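Residents' Handbook > Rooms and Furnishings > Curtains, Windows and Wall Fittings

Filed under: Soft furnishings, Shared rooms, Seasonal care

Care and Rehanging of Printed Curtains in Shared Rooms

This guidance applies to all shared sitting and dining rooms in the Lehner and Budora buildings. It sets out how printed curtains are to be taken down, cleaned, pressed and rehung, and how the wall and window beside them should be treated while the curtains are away. Residents of single rooms may follow the same steps but are not required to do so.

Curtains in shared rooms are cleaned once a year, in September. Additional cleaning may be requested through the house office if a curtain has been stained or has taken on cooking smells.

Before you begin

You will need:

- a stepladder in good condition, with rubber feet
- a soft brush or a vacuum cleaner with an upholstery nozzle
- a clean cotton sheet, large enough to lay the curtain on
- a shallow tray or jar for hooks
- mild liquid detergent without bleach
- a steam iron and a pressing cloth
- a tape measure
- two soft cloths, one of which is kept dry

Two people should be present whenever the stepladder is in use. Move chairs well away from the window before setting up the ladder. Chairs must not be used in place of a ladder under any circumstances.

Check the care label on the reverse of the hem. If the label is missing, treat the fabric as cotton and do not exceed 30 degrees. Curtains supplied under the Priren contract have the label in the left side seam, and it is easily missed.

Step 1. Remove the dust

Leave the curtain hanging. Draw it fully across the window so that the fabric lies as flat as possible. Brush from the top downwards, using long, light strokes, and pay particular attention to the heading tape. If a vacuum cleaner is used, set it to the lowest suction. Repeat on the reverse.

Step 2. Take the curtain down

Measure the distance from the bottom hem to the floor at both sides and write the figures down. They will be needed when the curtain is rehung. Unhook the curtain from the centre outwards. One person supports the weight of the fabric over the arm while the other releases the hooks. Place every hook in the tray. A standard pair uses 44 hooks, and any shortfall should be reported to the house office so that replacements can be issued.

Loosen the cords of the heading tape, but do not cut them. Wind the spare cord into a small bundle and tie it so that it cannot tangle in the wash.

Step 3. Test the print

Dark line prints on a pale ground require more care than plain fabrics. The dye in the lines may run into the background if the water is too warm or the curtain is left to stand. Damp a corner of the hem with cold water and a drop of detergent, press it between two layers of white cloth and wait 10 minutes. If any colour has passed to the cloth, stop and send the curtain to the laundry service at Muvham. Enter the item number in the linen book before it leaves the building.

Step 4. Wash

Fold the curtain loosely with the print facing inwards and place it in the machine on its own. Use the delicate programme with a reduced spin. Do not add fabric softener. Remove the curtain as soon as the programme ends; printed fabric left in a wet heap may mark along the folds.

Step 5. Dry and press

Dry the curtain over two parallel lines, out of direct sun. Tumble dryers are not permitted for curtains. Press while the fabric is still slightly damp, on the reverse side, with the pressing cloth between the iron and the print. Work from the hem upwards. Lay each finished section over the cotton sheet and allow it to cool before it is folded or moved.

Step 6. Clean the window and the wall

The window and the adjoining wall should be cleaned while the curtain is drying. Wipe painted walls with a dry cloth first, then with a barely damp one, and follow with the dry cloth again. Matt paint will show rub marks if it is scrubbed. Do not use abrasive pads.

Electrical devices and their cables are often found on the wall close to a window. Do not spray any liquid near them. Dust the casing with the dry cloth only, and leave screens and settings as they are. Loops of spare cable should be lifted gently, dusted and allowed to hang as before. They must not be pulled straight, pinned behind the curtain or rested on the window ledge.

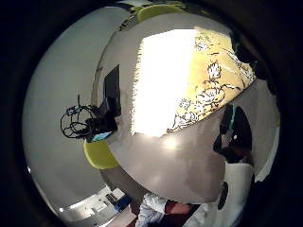 Page content last amended: September, by F. Hämmerli, Furnishings

Pale yellow curtains with a black line-drawn floral pattern, hung next to a light wall, need regular checking on the side that meets the window. Strong daylight bleaches yellow grounds unevenly, and the change is easier to notice on the plain areas between the blossoms than on the lines themselves. Compare the edge nearest the glass with the edge furthest from it. If the difference is marked, exchange the left and right curtains when rehanging, provided that both are of the same width.

Step 7. Rehang

Replace the hooks at even spacing and draw up the heading tape to its former width. Start at the outer end of the track and work towards the centre. Check that stems and blossoms run upwards before fitting the first hook. Curtains with a scattered floral print are frequently hung upside down by mistake.

Measure from hem to floor again and compare the result with the figures taken in Step 2. A small amount of shrinkage is normal in the first wash. If the curtain now hangs noticeably short, move the hooks to the upper row of the tape, which lowers the fabric. Arrange the folds by hand and leave the curtain open overnight so that they settle.

Finally, confirm that the hem and side edges hang clear of any cable or wall device, and return the chairs to their places.

Repairs and replacement

Small tears in the hem may be mended by residents with matching thread. Tears in the printed area, broken heading tape and damaged track should be referred to Flurina Hämmerli, Furnishings, on extension 207. The office is open for fabric enquiries on Saturday mornings. Please bring the room number and the item number from the curtain's reverse.

Remnants of the current prints are held in store and may be used for patches and tie-backs on request.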